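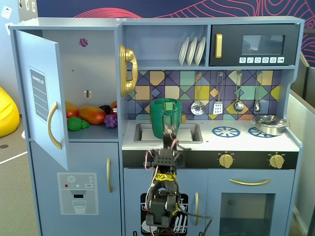
Mizanur Navaratnam
October

3.2 Collecting demonstrations by remote control

All demonstrations were recorded in the play kitchen at the Petport site. The operator sat beside the kitchen with a clear view of the counter and moved a small leader arm by hand. The follower arm, mounted in front of the kitchen, copied its joint positions. Figure 2 shows the follower reaching toward the green pitcher in the sink, the starting object for the first group of tasks. The refrigerator door was left open in these trials so that the toy produce on the shelf remained visible to the policy as background.

We chose remote control over hand guiding for the main data set after a short comparison. In hand guiding, the operator holds the follower itself and moves it through the task. New operators learned this quickly, but their hands and forearms appeared in the camera images, and the policy had no such cue at test time. Hand guiding also made it easy to push the arm with more force than its own motors could supply. Several of those demonstrations could not be replayed. Remote control removed both problems at some cost in speed.

The main data set contains 200 demonstrations, divided among 5 tasks: lifting the pitcher from the sink, placing the pitcher on the counter, moving a piece of produce from the refrigerator shelf to the sink, closing the upper refrigerator door, and moving the cooking pot between burners. Every task was given the same number of demonstrations. Operators were told the goal in one sentence and were otherwise free to choose the path and the grasp. A demonstration was kept if the goal was reached without help from a second person. Pauses and small corrections were left in place.

Corrections deserve a separate remark. In earlier work with the Nivell controller, we had trimmed any segment in which the operator missed a grasp and tried again. Policies trained on the trimmed data moved smoothly but rarely recovered from a poor approach – the gripper would close beside the handle and carry on with the rest of the motion. Retaining the second attempts gave the policy examples of how to back away and realign. We therefore adopted the untrimmed recordings throughout this paper.

Figure 2. The follower arm at the play kitchen, with the gripper approaching the pitcher. Motion blur at the gripper was common during fast approaches, and such images were not removed from training.

3.3 Operator practice and delay

Each operator completed a practice period before recording. Practice used the pitcher task alone, and it ended when the operator judged the leader arm to be comfortable. The most frequent complaint concerned depth. From the operator's seat the faucet and the pitcher partly overlapped, and operators tended to stop short of the handle on their first attempts. Moving the seat to the left reduced the complaint, and the new position was marked on the floor.

We also measured the delay between leader and follower. The controller was set to 1,000 updates per minute during practice and was left at that setting for recording. Operators at the Zodalville site, who used the same equipment over a network link, slowed their movements without being asked to do so. Their 282 recordings are kept as a separate set and are used only for the transfer tests in Section 5. Following Selvanayagam, we refer to the two sets as near and far.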